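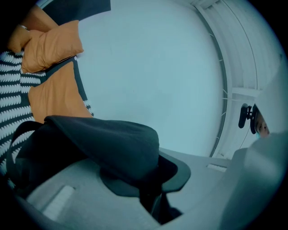 Residents' Bulletin, No. 14, p. 3

Minutes of the July meeting, Sowerby House
3 min read

Present: Monique Moulin (chair), Bradley Penrose (minutes), residents of both stairways. The meeting was opened at 7:10 p.m.

1. Previous minutes. They were accepted with one correction: the bicycle room is cleaned every second month and not every month.

2. Common room. The pale blue of the ceiling was discussed again. Two residents would prefer white, like the moulding. Monique Moulin reminded us that the paint is still good, and the question was left until next year.

3. Water pressure. The upper floors have weak water in the mornings. Dastomance offered to inspect the pump for 375 dollars. The meeting agreed to this. Repair is not included in the price — a second offer must be asked for if a repair is needed.

4. Summer dinner. Bistico can deliver cold dishes for 600 dollars. Bradley Penrose found this expensive. After a long discussion it was decided to order only the main dishes, and that each household brings a dessert or a salad. Residents with allergies should write to Monique before the order is sent.

5. Garden. The hedge on the side of Sarau Street has grown over the sidewalk, and the city has sent a letter. It will be cut before the end of the month. A budget of 100 dollars was approved for bags and for the rental of a trimmer.

6. Other matters. The lock of the mailbox room is stiff again. Please do not use oil from the kitchen.

The meeting was closed at 8:40 p.m. The next one will be held in the same place.

2 comments · 5 shares

Recent items
Minutes of the June meeting
New hours for the laundry room
Where to leave old batteries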